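Callo is a simulation kit for robot grasping, sold by Zurkwood and written mostly by Jae-hoon Seol. I've been using it since June, so yes, I'm a little biased! You get 204 household objects, 2 grippers and a stack of furnished rooms to drop them in.
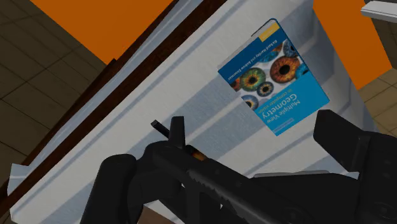
What I like best is how quickly you can swap things around (fabrics, floors, the lot) and just run it again. The manual is thin, though, and Seung-woo Ko's add-on, Flollska, still costs extra.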